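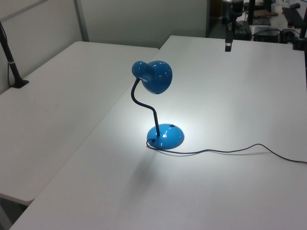 I have been to a good many open days in my life, mostly at schools and once at a cheese plant, and I've come to think you can tell what sort of place it is by what they choose to show you first. So when Skaltivance opened its robot workshop in Larkamar to the public one Wednesday in August, I went along expecting music, a countdown, and probably something doing a backflip. The first thing they showed us was a lamp.

It was an ordinary blue desk lamp with a bendy black neck and a bell-shaped shade, switched on, shining down on a plain white table. The job that afternoon, our guide explained, was for the robot to work the lamp's little switch, which sits on the base toward the back. That was the whole program for the first hour. There were 18 of us standing in a half circle with our paper cups of coffee, and I could feel a few people wondering whether they'd parked for this.

I'd like to stick up for that lamp, and for the people who put it there.

We are used to being shown robots at their best. Somebody edits together the good runs, puts a song underneath, and the rest of us come away either thrilled or frightened, depending on our temperament (I am usually a bit of both). What we hardly ever get is the slow part, where a grown adult with an engineering degree moves a lamp two inches to the left and starts over. The team at Skaltivance has recorded 1295 attempts at small household jobs like this one, and they told us so without any embarrassment — the failures are kept in that number along with everything else. I found that very cheering. My own attempts at putting up shelves have never been logged by anyone, thank goodness, but I'd be a better carpenter if they had.

And a lamp is harder than you'd think! The shade is shiny and throws back bright spots. The light makes one patch of the table much brighter than the rest, and there's a shadow besides. The cord wanders off across the tabletop in a lazy wave. You and I walk up to a thing like that half asleep and reach for the switch with our eyes shut. A machine has to be taught that the bright patch is only light and the dark shape beside it only shadow, and it has to be taught again when the lamp is turned a different way. Our guide let each of us choose how to turn it, and the woman next to me, who clearly has grandchildren, turned it completely around to be difficult.

I drove over to the Nanditz open house the same week, so I have something to compare it with. It was a handsome event. They ran a 60 second demonstration on a raised stage, with seats and a rope, and every part of it went perfectly. I enjoyed it the way I enjoy fireworks. But when a boy in the front row asked what would happen if you moved the box, he was told there would be time for questions later, and there wasn't. I drove home knowing no more about robots than I had at breakfast.

Now, I understand why a company would choose the stage. A visitor who sees a machine fumble may go home and tell everyone it's no good, and people have money riding on these things. I just think it sells the public short. We've all watched a toddler learn to use a spoon. We know what learning looks like, and we're more patient with it than the marketing departments give us credit for. Most of our half circle stayed well past the hour, leaning in, and when the coffee ran out people drank water and kept watching.

Larkamar's other robotics outfit, Iyer, has an open day coming up and I mean to go to that too. If anybody there is still deciding on the program, I'd ask for a plain table, something from an ordinary house to put on it, and permission to move it around.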